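Unit 4: Running a wrestling show from the back

Handout to go with the October sessions. Read it before you come in, as we go straight to writing running orders.

The match card and the running order

People mix these two up. The match card is what the public sees: who is wrestling whom, and for what. The running order is a backstage document. It has every match on it, but also every entrance, interview, video, ring announcement and interval, with a length next to each. The card for a small show fits on a poster. The running order for the same show will go to two or three sides of A4.

A running order needs these columns: item number, item, who is in it, start time, length, music cue, lights, notes. Start time is worked out from the lengths and is never typed in by hand. If you change one length, everything after it should move.

Entrances are the item most often left out by first-year students. A wrestler walking to the ring with music takes between one and three minutes. On a card of seven matches that is a large part of the evening, and if it isn't on the sheet the main event will be short.

Where matches go

The opening match is there to get the crowd making noise. Put on people who can work quickly and who the crowd already likes. It does not have to be an important match. Ten minutes is plenty.

The match before the interval should end on something people will talk about in the bar queue. This can be a title change, an interference finish or the return of somebody who has been away.

The match after the interval is the hardest place on the card. Part of the crowd is still coming back to their seats. Tag matches do well here, and so does comedy.

The match before the main event should be lighter than the main event. Two long, heavy matches in a row leave the crowd tired. On the second Pulance show in your reading pack, the match before last went 30 minutes and the title match that followed was almost silent for its first half.

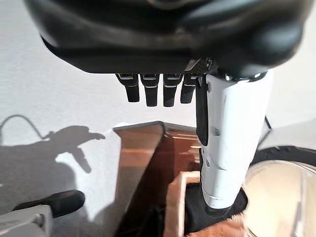 The main event should have the longest slot and a firm end time. Agree with the venue what happens if it runs over. At Gultcombe the hall has to be clear by half past ten, and the hire contract charges by the quarter hour after that.

Finishes

A finish is the way a match ends. On the sheet we use short forms:

PIN: shoulders down for a count of three
SUB: submission
CO: count-out
DQ: disqualification
NC: no contest

Use DQ and NC sparingly. One on a show is acceptable if it leads somewhere. With two, people start asking for their money back. If a title is on the line, write next to the finish whether it changes hands. Under the rules most companies follow, a title does not change on a count-out or a disqualification, but check, as some have their own rules and the announcer will need to explain them.

Titles defended anywhere

Some companies have a second or third title that can be won at any time and in any place, as long as a referee is there to count. These are useful for filling short gaps, and clips can be filmed away from the venue and shown on the screen. They cause trouble for record keeping. Whoever holds the belt on film must be the person who holds it when the clip is played, so write the order of showing as well as the order of filming. Drakano lost track of this in its first year and had to print a correction in the programme.

Timing signals

The referee normally wears an earpiece and passes the time to the wrestlers. Calls are given at five minutes left, two minutes left and "go home", meaning start the finish now. If the earpiece fails, the timekeeper uses the agreed hand signal from ringside. Write the signal on the sheet. Don't assume the referee remembers it from last month.

Reading the attendance figures

The Akanda case study gives paid attendance for two shows in the same hall, 1,867 for the first and 2,129 for the second. The card was stronger on paper for the first. Before you put the rise down to the booking, look at ticket prices, the school holidays and what else was on locally. The case study has notes on all of these in the back pages.

Task for next session

Write a full running order for a show with seven matches and one interval. Doors are at half past six and the first bell is at half past seven. The building closes at half past ten. You have 12 wrestlers and two referees, so some people will appear twice. Nobody may wrestle in two matches in a row.

Include at least one backstage interview and one video. Leave five minutes spare in each half. Mark every finish with the short forms given earlier, and add one line under each match saying what it sets up for the following show.

Bring two printed copies. One is handed in at the start and the other is for you to mark up when we swap in pairs.

Reading: pack pages on Pulance and Akanda, and the glossary. The Drakano pages are optional.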